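**Oil on butcher block: cure time before use?**

**rkravchuk** · July
Flirkasska hardwax oil, two coats, applied 17 hours apart. The can says light use after a day. The surface still feels slightly tacky at 17 °C. Should I wait or buff?

**wbolger**
Wait. Low temperature slows the cure. Buffing now drags the finish.

**nakix13**
Disagree. Tack at that stage is excess oil. White pad, low speed, wipe off. I did this on a Ledberg top without trouble.
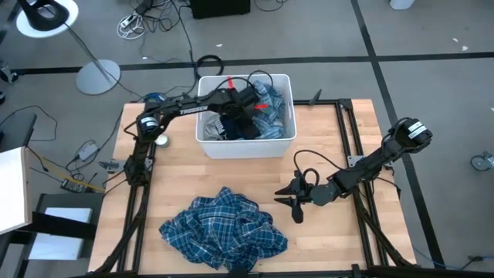 **rkravchuk**
Does a second coat need sanding first?

**wbolger**
Only where the grain has raised. Use 320 grit by hand, then vacuum.

**nakix13**
I'd go 240. At 320 you close the surface and the next coat sits on top.

**wbolger**
That applies to bare wood. Between coats you are only knocking down fibers.

**rkravchuk**
Buffed one corner as a test. It's less tacky, but the sheen is uneven against the rest. Leaving the remainder alone for now and running a heater in the room.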